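Put the Town Budget on the Ballot

My town passed its budget in May by four hands to three, in a basement room, at a meeting that started at two in the afternoon on a Wednesday. I was there with a sandwich. So were six other residents, and one of them had come about a parking ticket.

I love local government, and I mean that without a trace of irony. I love the agendas and the bad microphones and the man who always asks about culverts. So when I say that Grivholm should let its residents vote directly on the yearly budget, please don't hear it as a complaint from somebody who thinks the council is crooked. I've known most of them for years. They work hard and they answer their phones. I just think we could have so much more fun (yes, fun!) and do a better job if the rest of us were let in.

The last time we voted directly on anything was the library bond. Remember that fall? People argued about it in the checkout line. My neighbor Audrey-Anne Morin read the whole proposal, all the tables included, and went door to door on our street explaining what a bond even was. In the end 2,771 people cast a ballot, and it passed by 397. I have never seen the town so awake. Folks who lost were sore for a week or two, and then they got library cards like everyone else.

Compare that with how we decide the road money now. A draft goes up on the town website, under a menu I can find only because I've been shown where it is. There's a hearing. The council trims a little here, adds a little there, and by June it's done. Nobody has hidden anything from us, and yet hardly a soul in town could tell you whether we spend more on plowing or on parks.

Jarmo Ikonen, who represents the east side and has been very patient with me, makes the strongest case against a vote. He says a budget is a web, and if you pull one strand the rest moves. Voters would say yes to the pool and no to the taxes that heat it. He's right to worry! But the plan I'm backing doesn't ask people to write the budget line by line. The council would draw up two complete versions, both balanced, both legal, and put them side by side on the ballot. You pick one. If you want the pool, you pick the version that has the pool and the tax rate that goes with it.

Then there's the cost. Tuulikki Eskola raised this at the hearing, and she raised it well. A separate election is expensive, and our clerk's office is already stretched. So hold it with the spring primary, when the poll workers are there anyhow and the machines are plugged in. The extra sheet of paper is a small price for a town that knows what it's paying for.

I'd also like a few plain rules to go with it. Each version should fit on a single page, with a longer one available to anybody who asks. Print it large enough to read without glasses. Mail it early, so there's time for a good long argument at the dinner table – and maybe a second one after church. 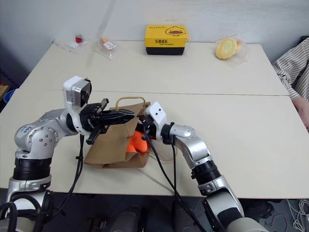
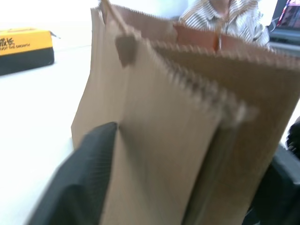
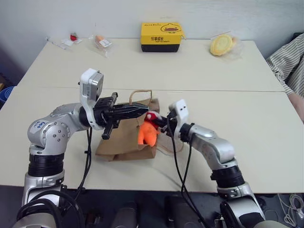

Some friends tell me the turnout would be awful, that only the usual crowd would show up. Maybe, the first year. But the usual crowd for a spring primary is still hundreds of people, and the usual crowd in that basement is me and the parking ticket. I know which one I'd rather have picking between sidewalks and a new plow.

The charter allows a question like this to be placed on the ballot by petition, and we need 50 signatures just to get the council to schedule a debate on it. We have almost all of them. Aarne Kemppainen keeps the sheets at his shop and will let you read every word of the proposal before you sign, or argue with you about it if you don't want to. Go and argue with him. Bring your brother-in-law who hates everything. If the two of you still think it's a terrible idea, come to the debate and say so into the bad microphone, and I'll save you a seat.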